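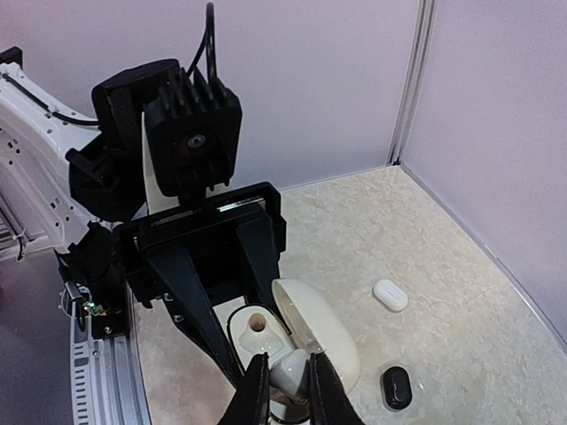

Erora 46 Bench Dehumidifier: eight weeks in a basement workshop
Posted 25 June 2021 by Shalini Thakur

The Erora 46 is a compressor dehumidifier sold for basements and small workshops. I bought mine at full price in May to replace a Govindasamy unit whose fan bearing had failed. It has run every day since.

Room and method

The workshop is below grade on two sides, with a painted concrete floor and one exterior door. I logged relative humidity with a Vavent sensor placed at bench height on the wall opposite the machine. The sensor was checked against a salt reference before the first reading and again at the end. I have 2,402 readings. Gaps in the log are from a dead battery and one router change.

Setup

The casters snap in by hand. The drain fitting takes a standard garden hose, but the threads are shallow and mine dripped until I added a second rubber washer. The manual puts the hose instructions after the warranty section, in smaller type. The filter slides out from the left side, so leave clearance there. The power cord exits low on the back and is stiff enough to push the machine off a wall.

Performance

With the target set to 46 percent, the room came down from the high sixties overnight and then held within a few points of target. The built-in display reads lower than the Vavent sensor in every condition I tried, and the gap widens when the compressor has been running for a long stretch. I now set the target lower than I want and ignore the display.

Recovery after the exterior door has been open is slow on the low fan setting. On high it is acceptable. Cast iron tool surfaces that used to show a light bloom by late spring have stayed clean with ordinary paste wax.

Noise

Low fan is a steady hum that I can talk over. High fan is louder than the old Govindasamy, and there is a rattle at compressor shutdown — a folded strip of felt under the bucket removed most of it.

Bucket and pump

The bucket has a lid, a handle and a float that sticks if you reinsert it at an angle. There is no internal pump. If your drain is higher than the outlet, Erora's add-on pump is sold separately, and Yasmine Samir, who has the same machine, tells me hers has been reliable but loud.

Verdict

Good compressor, poor humidistat, mediocre hose fitting. I would buy it again at a discount. Next update after I clean the coil in the fall.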